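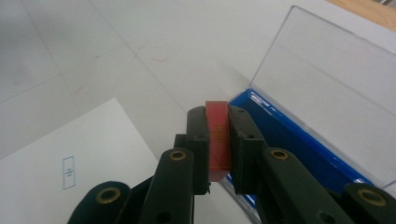

Red block, upright, short end down. Face worn, faint yellowish markings.

Malcombe Community Hall, Pumside
Play and activity room: periodic safety check, November
Checklist with comments

1. Entrance and exits
Main door closer: pass. Closes fully from 90 degrees.
Fire exit, garden side: pass with comment. Push bar stiff at the left end. Lubricate and recheck.
Exit sign lit: pass.

2. Floor
Vinyl sheet, main area: pass.
Seam at storage closet: fail. Edge lifted over a length of 40 mm. Taped at time of check. Permanent repair to be ordered, work order 412.
Entrance mat: pass. Lies flat, backing intact.

3. Furniture
Low tables: pass. Leg bolts tightened on 2 of them.
Stacking chairs: pass with comment. Foot caps missing on one chair, removed from use.
Shelving, Aquino unit: pass. Wall brackets secure, no movement when pulled by hand.

4. Toys and loose items
Blocks: pass with comment. Surface wear on painted pieces. No splinters felt on edges or corners. Discard any piece with flaking paint.
Puzzles: pass.
Ride-on toys: fail. Cracked steering column on one. Tagged and moved to the closet.
Small parts: pass. Kept on the top shelf, lid latched.

5. Electrical
Outlet covers: pass with comment. One replaced beside the sink.
Heater guard: pass. Screws tight.
Extension cords: none in use.

6. Water and hygiene
Hot tap: pass. Mixing valve set at 40 degrees C.
Soap and towels: stocked.
Diaper station strap: fail. Buckle does not hold under load. Station closed until the strap is replaced.

7. Records
Previous report, no. 324: all items closed except the garden gate latch. Latch part on order from Dumgate, carried forward to the next check.
First aid box list: signed and current.

Result: room may stay open. Items marked fail to be corrected before the next check.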